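Subject: Re: Clearing the work surface between runs
From: Hamisi Owino
To: cell-practice list

On Friday the Sala group wrote:

> Our draft says the surface must be "clear of foreign items" before
> the arm is enabled. Two of our operators read that differently. One
> takes it to mean everything except the workpiece, the other only
> what the gripper could reach. Which do you use at Bavora? And do you
> check again after a pause, or only at the start?

We had the same argument in February and ended up rewriting section 10. "Foreign" was the trouble, as it depends on who is looking. Our text now reads:

10.1 Before enabling, the operator compares the surface with the task sheet. Any item not on the sheet is taken off or added to the sheet and initialled.

10.2 Items at the edge count as on the surface. So do stands, rods and anything leaning against it.

10.3 Fingers are left open and still while hands are in the area. Drives off, not just paused.

10.4 Loose cable near a motor is tied back before the first move.

10.5 The check is repeated after any stop longer than 28 seconds.

The 28 is our own number, from how long it takes to walk round the cell. Please don't copy it without timing yours.

On reach: we dropped it. People are bad at judging it, and a wrist turn brings the fingers further over than you expect. The Vamus people still keep a reach line taped on the floor and seem happy with it -- worth asking them.

For 10.1 we keep one wrist view with each sheet. It goes in at low resolution, which is enough to compare against.
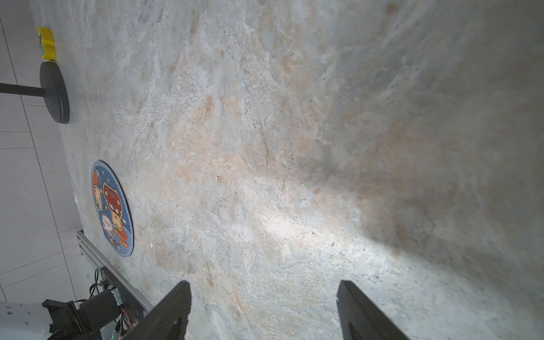 Wrist view, fingers apart, with the round patch and the small yellow item on the surface.

Both of those need a line on the sheet under 10.1, and the black rod and disc at the upper left come under 10.2.

I can send the full section if Daniter want it as well. It is form 208 in our numbering.

Hamisi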